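Cusevby House News: Around the Rooms

Folding week and the clothes sale

The spring change-over of clothes and bedding is under way, and this item covers what has been done so far, what still needs doing and how to hand things in for the July sale. Please read it even if you did your own cupboard early, as the collection point has moved.

Residents will remember that last year everything was left until the final evening and the landing was blocked with bags. This year we are going room by room. Each room has the use of its bed as a sorting table for an afternoon, and the clothes go back on the shelf or into a sale bag before anyone wants to sleep there. The method is the one we used for the linen cupboard. Take everything out, lay it on top of the covers, fold what you are keeping and leave the odd items until last.

A bed is a better place to fold than a table. It is wide enough to lay a top out flat with the sleeves spread, and nothing slides off a quilt in the way it does off a polished surface. Put the finished piles on a cabinet or chair next to you so that you are not folding and stacking in the same spot. Dark clothes are best done in daylight, when you can tell navy from black. Several of us have put the wrong two together in the evening and only noticed at breakfast.

For tops and jumpers, lay the garment face down, bring both sides in to the middle and fold up from the hem. Thick knitwear wants one fold fewer or the pile leans. Towels go in thirds lengthways and then in half, which is the width of the shelves on the first floor. The shelves on the second floor are narrower and need one more fold.

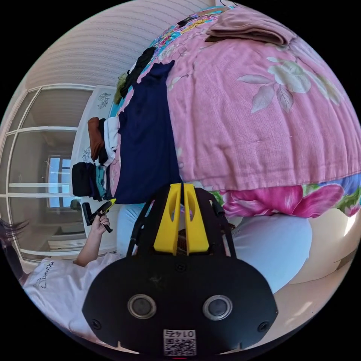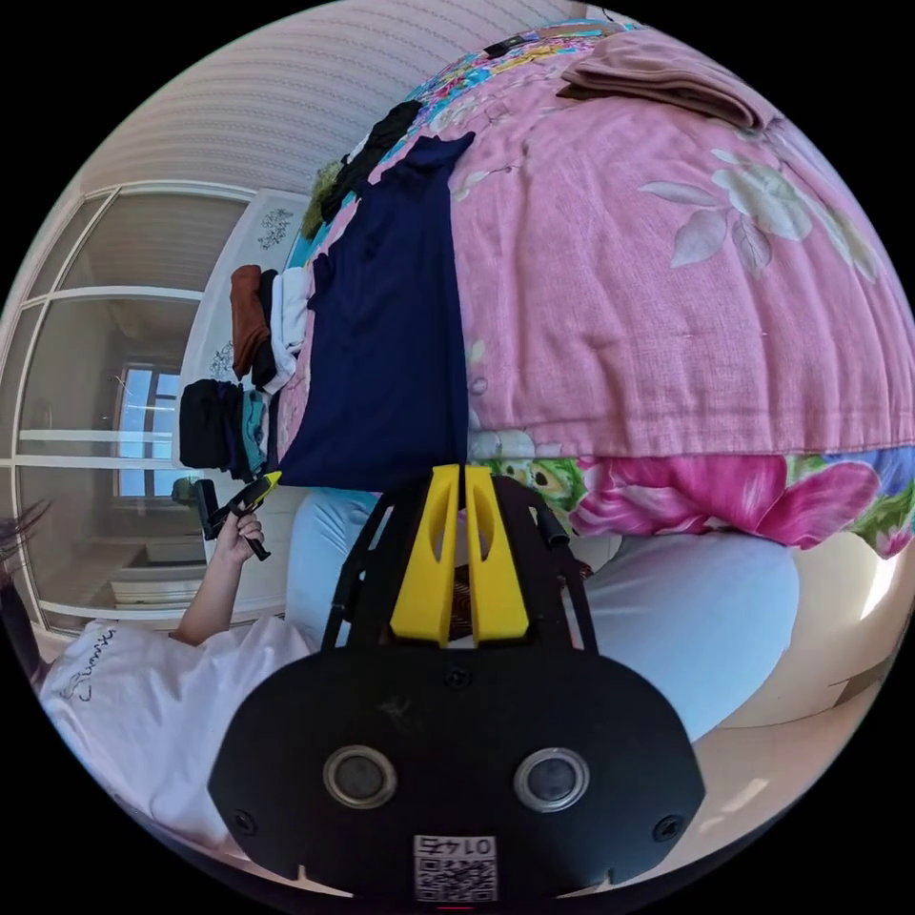
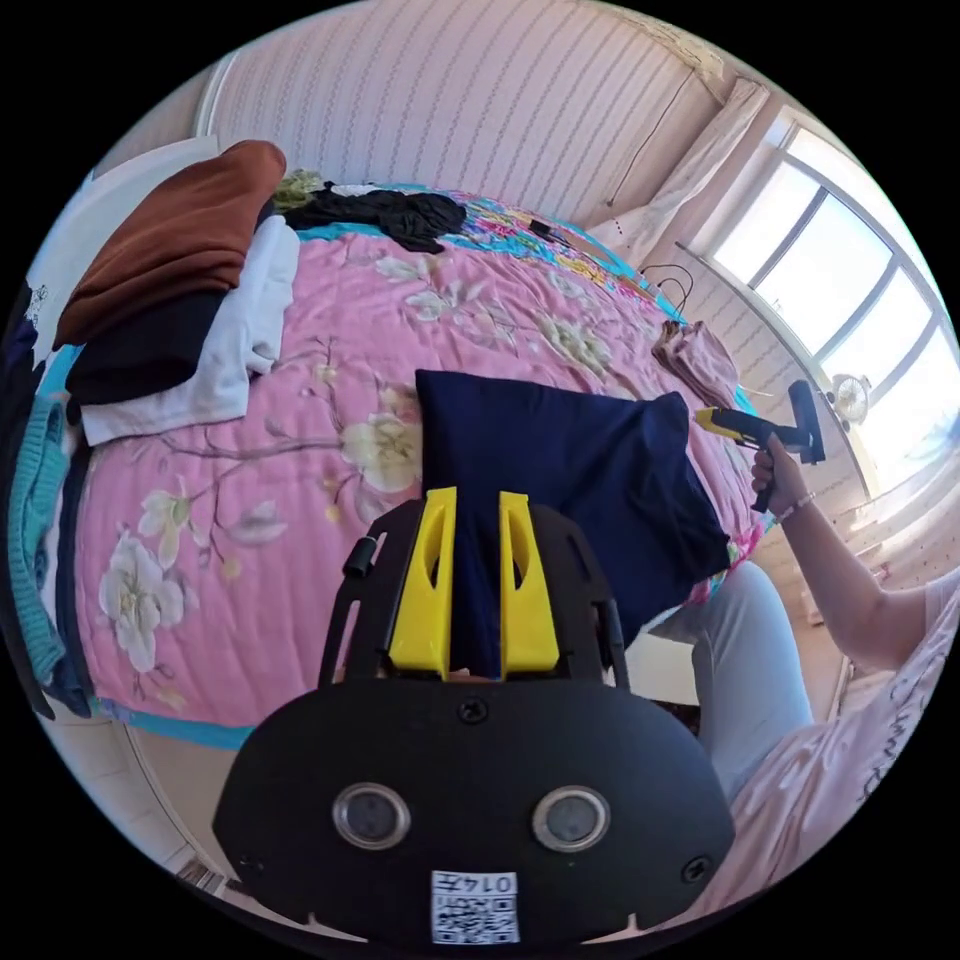

Folding week at Cusevby: the room with the pink flowered quilt.

Quilts and bedspreads are staying on the beds until the end of the month. The nights are still cold on the Killden side of the house and we had complaints when they were put away too soon. When they do come off, they should be aired over the banister for a day before going into the chest. Please don't put them in the machine downstairs. It is not big enough for a double, and the repair bill for the drum last year was more than we had put by.

Storage bags. We have bought 5 of the large zipped bags from Cako to try out. They are for winter coats and blankets only and will be kept in the box room with a label on each. If they do well we will order more in the autumn. The old cardboard boxes are being thrown out, as two of them had gone soft at the bottom. If you had anything in a box marked with your room number, it is on the bench outside the box room and needs to be collected.

The sale. Clothes for the July sale should be clean, dry and folded, with buttons done up. We can take coats, jumpers, trousers, dresses, children's clothes and towels in good order. We can't take pillows, underwear or anything that needs mending. Bags should go to the Fahmy room on the ground floor and no longer to the porch, where the rain gets in. Write on the bag what is in it and the size, if it is all one size. It saves opening every one on the day.

Anything not sold will go to the textile bank by the Killden car park, so please keep back whatever you would want returned.

Hangers. We are short of these again. If you have spare ones, leave them on the rail in the Fahmy room. Wire ones are no use for the coats but will do for shirts.

Lost and found. A grey scarf, one brown glove and a child's striped cardigan were handed in during the linen cupboard clear-out. They are in the basket by the front door and will go into the sale if they have not been claimed by the end of June.

The rooms on the first floor are next. A list of afternoons is pinned up by the stairs, and you can swap with a neighbour if yours doesn't suit, as long as you change it on the list. To ask about the sale or the bags, ring the house office on extension 3611.

7 Apr 2024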